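Kitchen Task Table – Student Team Pre-Run Safety Check
Simden Robotics Club, McPhee Room
Inspected by: Sumeya Teshome, with Bevan Katene on the stop button
Date: April 9, 2024
Program loaded: Grolis, build 107

Comments are mine unless initialled. Read them before you sign, please – there's good stuff in there!

1. Emergency stop
Pressed and reset with both arms parked. OK.
Comment: Bevan had his hand beside it the whole session, which is what we want from everybody. No phones while you're on the button.

2. Arm bases and mounting bolts
Left OK. Right OK.
Comment: Checked with the torque wrench from the Sullau kit. The marks we painted in March still line up, so nothing has crept. Very pleased with that.

3. Cables
OK, with a note.
Comment: Look at the loops along both arms before every run, and again after any change to the wrist angles. The cable needs slack to follow the arm but mustn't catch on a mug or the oven handle.

4. Clearance over the toaster oven and plates
OK at slow speed.

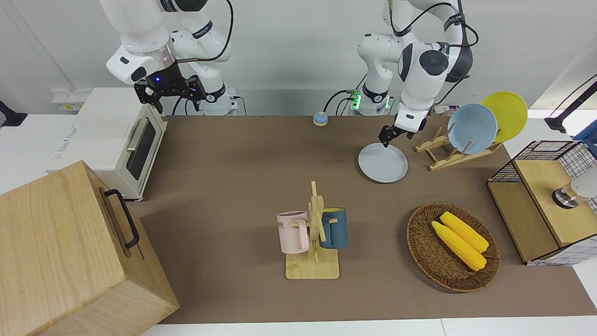

5. Toaster oven
Unplugged, door closed. OK.
Comment: It stays unplugged for every run, even the demo for parents. The team only practises reaching and opening. (Digby asked about real toast again. Lovely idea, still no.)

6. Grippers
Fingers clean, no chips. OK.
Comment: Grip force is set to 28 per cent in the config file. Please don't bump it up if a plate slips – come and see me or Rangi and we'll look at the approach angle together. Last term's fix for a slipping plate was more force, and we swept up the result.

7. Table layout
Matches the layout sheet closely enough to run. Initialled W.H.
Comment: The mug tree is the one to watch. It's tall, it has pegs, and an arm crossing the table low will find it. 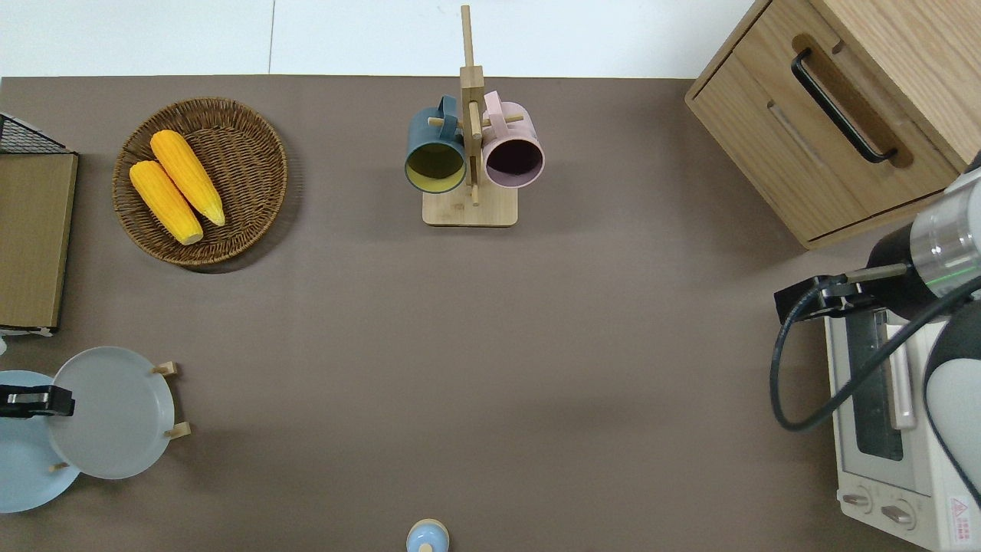
Warrick would like tape marks for the basket and the dish rack so the layout goes back the same way each time, and I think he's right. Use the matte tape, as the shiny stuff confuses the colour tracking. Corn lives in the basket between runs, please, and not in anyone's pocket.

8. Speed limit
Set to slow in the software. OK.
Comment: Full speed needs two mentors in the room and a clean slow run first. Same rule for Year 12s as for everybody else.

9. People
Safety glasses on, long hair tied back, lanyards off. One reminder given.
Comment: Wait for the call of "arms parked" before you reach in.

10. Run log
Up to date to run 284. OK.
Comment: Great notes from Digby's group this time! Keep writing down the near misses as well as the good grabs.

Result: passed for slow runs.
To do before the next session: tape marks (Warrick), spare cable clips (Rangi Pomare), fresh copy of this sheet for the door (Digby Ellery).

Signed: S. Teshome, B. Katene, W. Hapeta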